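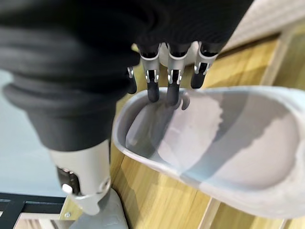 Jadeck Recording Disputes Corpus

Overview

The corpus collects public reporting on contract disputes between recording artists and their labels. It is maintained by the Briltosico archive and is intended for the study of how such disputes are described in the entertainment press.

Contents

The release holds 400 articles in plain text, drawn from 11 outlets. Each article is stored in its own file, with a matching record giving outlet, section, headline and type of dispute (unpaid royalties, delayed album, early termination, ownership of masters).

Labeling

Dispute types were assigned by 2 readers working separately. A set of 100 articles was then reviewed a second time under the Gittins guidelines, and differences were settled before release.

Limits

Claims by unnamed sources are kept as published and have not been checked. A label's statement -- where one exists -- may appear in a later article that is not part of the corpus.

Access

Requests go through the Skiltley portal. Redistribution of full articles is not permitted.

Last updated January 30, 2024. The next release is planned for May.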